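How My Robot Picks Things Up (and Why It Took Me So Long to Teach It)

26/05/2021

Hi again! If you've been reading along, you know that I spend most of my evenings at Grovstead, a workshop that a bunch of us share. It has a saw that makes everyone jump, a very old kettle, and a corner by the window where I keep my robot. The robot's name is Forik. I picked the name when I was tired and now it's stuck.

Lots of you have written to ask what Forik does all day. The short answer is that Forik picks things up and puts them down again. I know, I know, you did that at breakfast with a spoon and didn't even think about it! But picking things up is one of the hardest jobs you can give a robot, and I want to show you why.

Let's start with the part that does the grabbing. It's called a gripper. Forik's gripper has two fingers, and they do one thing: they move together to squeeze, and they move apart to let go. They can't bend in the middle like yours. Try it yourself. Hold your pointer finger and your thumb out stiff, like a pair of wooden spoons, and pick up an eraser. Not too bad, right? Now try a marble. Now try a sock! (The sock is easier than the marble, which surprised me the first time.)

The gripper hangs over a box with sloping gray sides, and the things I want it to pick up go on the floor of the box. The box matters a lot. If Forik drops something, the sides stop it from rolling off under the saw, where small parts go to live forever. I lost a lot of small parts before I had the box.

One of my favorite things to practice on is a purple piece that came out of a 3D printer. A 3D printer melts plastic and lays it down in very thin layers, one on top of another, until you've got a whole shape. The purple piece has a chunky five-sided block at the top and two skinny legs below. I call it Breteck. It sounds like the name of a knight, and I think it looks a bit like a knight who has borrowed somebody's stilts.
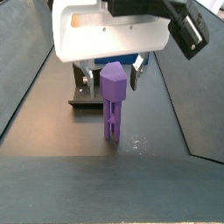
Thulani Ngubane asked me why I don't just give Forik a hand with five fingers, if five works so well for people. It's a good question and I get it a lot!

Think about your hand for a second. Every finger has joints, and every joint has to know how far to bend. Your brain handles all that without bothering you. With a robot, each joint usually needs a motor or a cable or something else to pull on it, and then somebody has to write the instructions. That somebody would be me. Two stiff fingers are much easier to build, much easier to fix, and they're good enough for a surprising number of jobs. When something goes wrong with a two-fingered gripper, I can normally find the trouble before my tea gets cold.

So how does the grab work? I'll tell you the way I wrote it in my notebook.

Go above the thing.
Open the fingers wider than the thing.
Come down.
Close the fingers.
Stop closing before you crush it.
Go up.

It looks like a recipe for toast! But each of those lines hides a puzzle. Take "go above the thing." Which part of the thing? If Forik grabbed Breteck by the skinny legs, the heavy block would be sticking up at the top, and the whole piece could tip over sideways. Grabbing the block is better. It's wide, it has flat sides, and there's plenty of it to hold on to.

You can test this with a hammer, if a grown-up says it's okay and your feet are out of the way. Hold it by the very end of the handle, sideways, and feel how much it wants to swing down. Then hold it close to the head. Much calmer! The spot where a thing balances is called its center of gravity, and robots like to grab near it. People do too, they just don't make a fuss.

Then there's "stop closing before you crush it." This one gave me weeks of trouble last August. Squeeze too softly and the piece slides out. Squeeze too hard and you can snap it, or it shoots away like a wet bar of soap (I had to look for a piece behind the radiator once). I wrote down every single try in my notebook, with a check mark for a good grab and a sad face for a bad one. I stopped at 569. My pencil was very short by then.

A flat-sided shape is kind to a gripper. When a flat finger meets a flat side, they touch over a big patch, and a big patch gives lots of friction. Friction is the grippy, rubby feeling you get when two things press together and don't want to slide. Rub your hands together hard and you'll feel it get warm. Socks on a polished floor have hardly any friction. Sneakers have plenty.
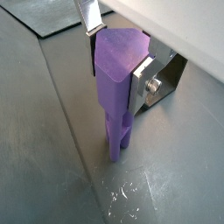

Pointy corners are a different story. A corner touches the finger in one thin line, so there isn't much holding it, and the piece can spin like a door on a hinge. A five-sided shape is sneaky that way. Two fingers squeeze from opposite sides, but if you've got five sides, there's never a side exactly across from another side! Draw one and check. Across from every flat side there's a corner. With a square, every side has a partner facing it.

I keep both kinds around for exactly that reason. If Forik only ever practiced on cubes, it would get really good at cubes and be hopeless at everything else. It's like only ever practicing your seven times table and then getting a test on the eights.

Okay, so we can grab. What about putting down? You'd think that would be the easy half, and it's where I got stuck the longest.

Dropping a thing is easy. Putting it down where you want it, the right way up, without bumping anything else, takes a lot more care. For practice I use a shape sorter, like the ones babies have. Mine's a thick blue board with holes in it. There's a star, there are circles, there are squares, and there's one with a curvy dip in its top edge, a bit like a saddle. The idea is the same as with the baby toy: match the piece to its hole.

A hole that matches a piece is only a tiny bit bigger than the piece. So "near the hole" isn't good enough. You can be over the right hole and still get stuck on the edge if the piece is twisted just a little. Babies solve this by wiggling and bashing. I've seen a baby get the star in by hitting it with a shoe. I would like Forik to do better than the shoe, although I have to say the shoe was quick.

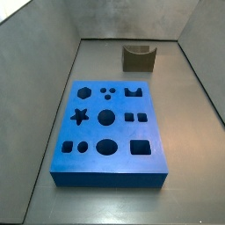

One reader, Ocampo, wrote in to ask whether the robot knows that the saddle piece goes in the saddle hole, or whether I have to tell it every time.

I love this one. At the moment, I tell it! "Knowing" is a big word. When you look at a piece and a hole, your brain turns the piece around in your imagination and sort of tries it on. You might tilt your head while you do it. A robot with a camera gets a picture, and to a computer a picture is a great big pile of numbers that say how bright and what color each tiny dot is. Somewhere in that pile is the edge of the hole. Getting the computer to find the edge is one job. Getting it to notice that two edges have the same shape, even when one is turned around, is another job on top.

Light makes it harder. A hole looks dark, and so does a shadow. If the sun comes in through the Grovstead window at the wrong angle, a shadow can fool a computer into thinking there's a hole where there isn't one. You can fool yourself the same way. Go into a dim room, look at a dark sock on the carpet, and see if your brain says "mouse" before it says "sock."

It also helps to look from more than one place. Close one eye, hold two pencils out in front of you, and try to touch the tips together. Tricky! With both eyes it's much easier, and if you lean over and look from the side as well, it's easier still. A view from close up shows the fingers and whatever they're holding. A view from farther back shows what else is in the box that Forik might knock into.

And yes, Forik knocks into things. I've got a black holder with a curved back that goes in the box too, plus the blue board, plus Breteck. Once you've got all that in there, the open fingers need room. Remember line two of my recipe, open the fingers wider than the thing? The wider they open, the more likely it is that one of them comes down on top of the neighbor.

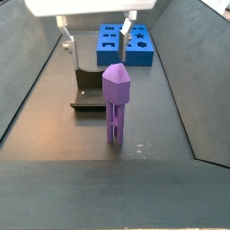 So the recipe needed another line, right at the start: look at what's next door. Sometimes the answer is to turn the gripper a little before coming down. Sometimes it's to move a different piece first, like when you have to shift the milk to get at the juice.

A crowded box can take me up to four hours to sort out in an evening, and most of that is me staring and muttering. The grabbing bit is over in a blink.

If you want to try being a robot yourself, you need a friend and a blindfold. Put the blindfold on and hold out your two spoon fingers. Your friend puts a cup and an eraser on the table and tells you what to do, but they can only use these four words: left, right, down, close. You'll want to shout "no, the OTHER way!" and that's not one of the words. (You'll also find out pretty quickly that somebody forgot "up.")

Write and tell me how many goes it took before you got the eraser into the cup. I'll start on wheels next time, if I can find the bag I put the wheels in.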